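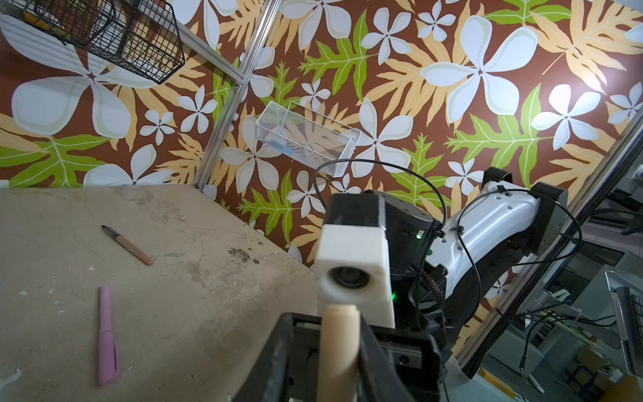
Colour and Lettering, evening course
Handout 6: Keeping your markers in order

Please read this before the practical part. We have 90 minutes, and in March we lost too many of them looking for a colour.

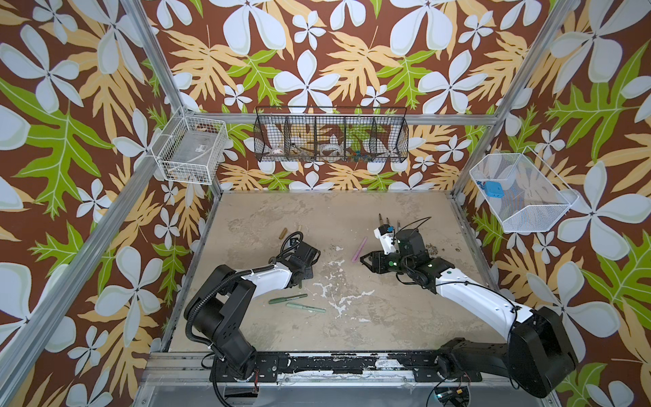
Milagros Carhuamaca

Before you draw, take out only the colours of your exercise. Lay them side by side at the back of the table, with the tips all pointing the same way. Leave a finger of space between them – then you can pick up one and the others stay where they are.
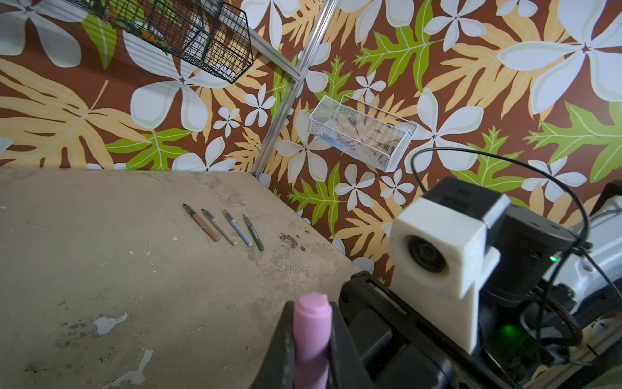 Handout text by Milagros Carhuamaca, checked by Iolo Lewis, Staltside

Four colours are enough for the first lettering sheet. A brown, a pale tan, a grey-blue and a dark green go well together. Write the name of each on your swatch card and try it on the same paper you will use later.

Caps are the usual trouble. They roll, and a brown cap on a tan pen will confuse the next person. Match them again before the break.
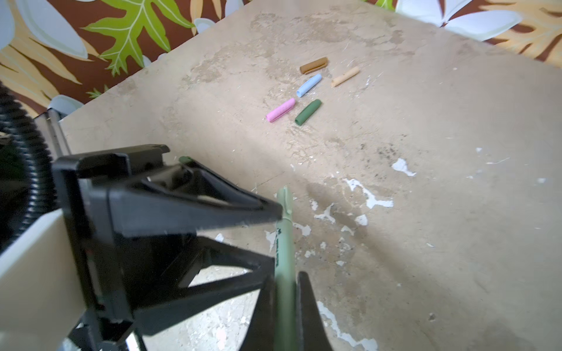
Where do I put the cap while I am drawing?
On the back end of the marker, if it fits there. Otherwise lay it on its side near your swatch card.

For next time: finish sheet 11 and bring your card.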